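Scuffs behind the workbench — paint or panel?

natalina_m
Finally got the shop set up in December and the wall behind my bench already looks awful. Every board I slide back leaves a mark. I've tried dish soap and one of those white sponges, and the sponge left shiny spots. 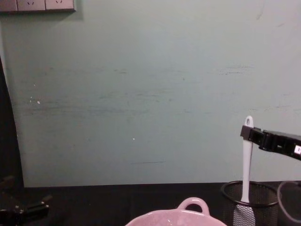 I'm leaning toward a satin repaint, but my brother says hang a panel and forget it. Anyone been through this?

ezochoa
Panel, no contest. Mine cost $185 and I wipe it down once a month.

Laing4
Disagree! That's a lot of money for a wall. 2 coats of semi-gloss and you're done in a weekend.

ezochoa
And then you repaint every year, lol.

dragica_j
Stick a wood strip along the back of the bench so stuff hits that first. Then paint whatever you want.

natalina_m
Ooh, I have scrap oak for that. Trying it tonight.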